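Cell Technician, Doolan Bin-Lining Cell
Employer: Sarwood
Reports to: Lama Chidiac, cell maintenance
Closing date: 16 August 2025

Sarwood is looking for a technician to set up, look after and repair one machine, the Doolan cell. It has two arms on a fixed column and one job: fitting and removing bin bags in small household bins. The arms were supplied by Brasovix. The column, grippers and bin stand were built here.

The cell learns from recordings of people doing the same work by hand in ordinary rooms, with the camera worn on the head. Black bags are the hard case. The plastic is thin and glossy, it creases differently each time, and the depth readings break up along the folds.

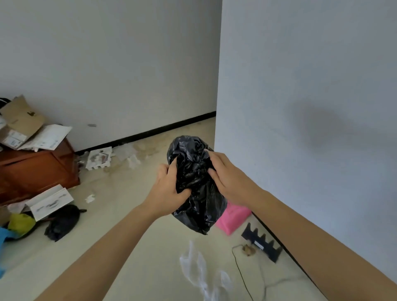 Most of the faults you will deal with start at the fingertips. The pads pick up dust from the floor and a film from the bags, and grip falls off before any alarm is raised. Pads are wiped at the start of each shift and changed every 100 hours. A worn pad slips on the gathered top of a bag first, so that is where to look when the log shows repeated regrips.

Once the bag is open it has to go down inside the bin and then come out over the rim. The arms work close together at this point. If the left wrist has drifted, the bag is pulled to one side and the back of the rim stays bare. Wrist zero is checked against the setting block with the gripper turned to 90 degrees, and the reading is entered in the cell book. 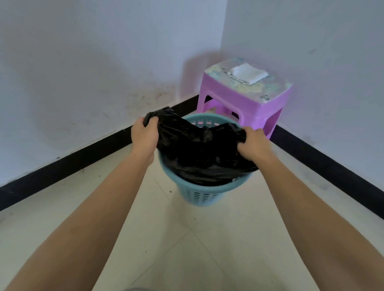
Job category: Maintenance and repair
Hours: full time, days
Contract: permanent, after a trial period ending in March

Your main tasks will be:

Wiping, checking and changing finger pads
Setting wrist zero and head camera alignment after any knock or part change
Replacing cables, drive belts and gripper springs
Loading new bin types on the stand and setting the rim height for each
Setting up the stand in a corner between two walls, with a low stool beside the bin, and checking arm clearance at reduced speed
Keeping the Roltano spares list up to date

Stand changes are made with the arms locked out. The bins we use are light and move when a finger catches the rim, so the clamp is checked by hand before the lock is taken off. Loose cables on the floor are cleared or taped down before a run.
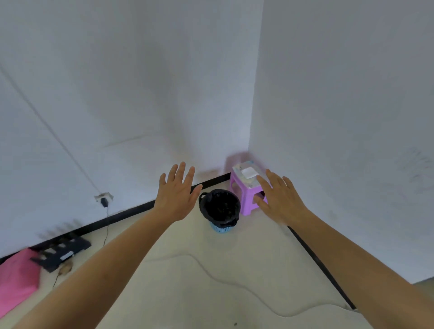

What we ask for

A trade qualification in electrical or mechanical maintenance, or equal time on the job. You should be able to read a wiring diagram, use a torque driver properly and write a fault note that the next person can follow. Experience with arms of any make is useful. Programming is done by another team, but you will need to load and restore settings files.

Applicants must be able to lift a gripper unit of 7 kg to bench height.

How to apply

Send a CV and a short account of one repair you carried out, including what you checked first, to Lindsay Halliday at Sarwood. The interview includes a practical task on a spare gripper. Tools are provided.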